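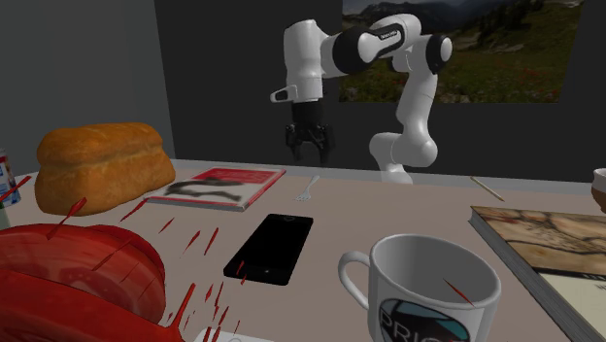

Mundusstead support desk replied at 9:40: Thanks for the log file, it helped a lot. We can see the Inga reader app asking our server for the July issue, and then asking again, and again, 142 times in one night. The issue never finishes on your side. Could you tell us which version of Inga you have, and how many back issues are stored on the tablet?

Customer reply, 10:15
Version 4, the one with the new bookshelf, which I love by the way! The page turning is so much smoother and the recipe search finds things I'd forgotten I ever read. I have 300 issues on the tablet, mostly gardening and cooking, going back to when you still sent the index as a separate download. July stops at page 30 every time. June is fine. I've tried:
- closing the app and opening it again
- restarting the tablet
- deleting July and downloading it fresh (stops at 30 again)
- the other wifi network upstairs, same thing

Mundusstead support desk, 11:05
Great list, that saves us a round. Please open Settings, then Storage, and read us the line that says "Cache limit."

Customer reply, 11:20
It says 1,000 MB, and under that "set by Daltow Sync." I did have Daltow installed last year for the shared family shelf. I thought it was gone!

Mundusstead support desk, 11:50
Found it, we think. Page 30 in July is the big fold-out planting chart, and it's a much heavier file than a normal page. The old Daltow setting is still holding the cache down, so the chart gets thrown out before it can be saved and the app starts over. Please try this:
1. Settings, Accounts, remove Daltow Sync
2. Storage, tap Reset limit
3. Leave the back issues alone, they are not affected
4. Download July again with the tablet plugged in

Customer reply, 1:30 p.m.
July is in, all of it, chart included! And what a chart, I've already moved my beans on paper twice. Step 2 was grayed out until I restarted, so you might add that to the instructions. One small leftover: the cover thumbnail on the bookshelf is still June's.

Mundusstead support desk, 2:10 p.m.
Step 2 note added, thank you. The thumbnail is a known bug that Triment (they build the bookshelf part) has on its list for the next update. Pulling down on the shelf to refresh sometimes clears it.

Customer reply, 2:25 p.m.
Pulled down three times and there it is. Please keep the fold-outs coming!

Status: solved
Linked to: thumbnail bug, open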